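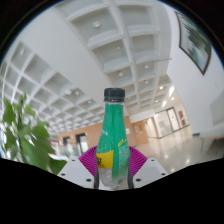
The Skidlow hand gripper arrives at Otetti with its fingers already fitted, and the first job is to take them off. Factory torque on the mounting screws varies too much from unit to unit. Each finger is removed, the seat is wiped with a dry cloth, and the screws go back in by hand until they touch. Only then does the driver come out.

The unit in our test, serial 3704, had done 558 grasps between checks. The service sheet calls for one every 475. By then the left finger had picked up a slight lean. With a flexible ribbed finger the fault is easy to miss, as the ribs give way under load and hide it. It shows up with the jaws open and nothing between them, when one tip sits further forward than the other.
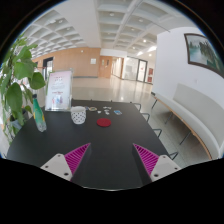

Ans Timmermans would check the camera before touching the fingers, on the grounds that a lens a degree out of true makes a good pair look bad. Nelli Mustonen works the other way round and has the Honkanen bench notes on her side. Both orders end with the same test — close on an upright object, release, repeat — and both take most of a Saturday morning if a seat is worn.
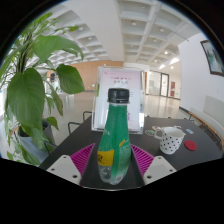
Tightening is done in a fixed order, large screw first. It carries most of the load, and the smaller ones only stop the plate from turning. On this model the large screw is the one low on the inner side of each plate, close to the bottle, with the other two at the top corner and the outer side. Working from the outside in pulls the plate round before the large screw can hold it. The Adari driver is set to its lowest clutch position for the first pass and one step up for the second. Thread lock goes on the large screw alone, and the tool is left overnight before the grasp counter is reset.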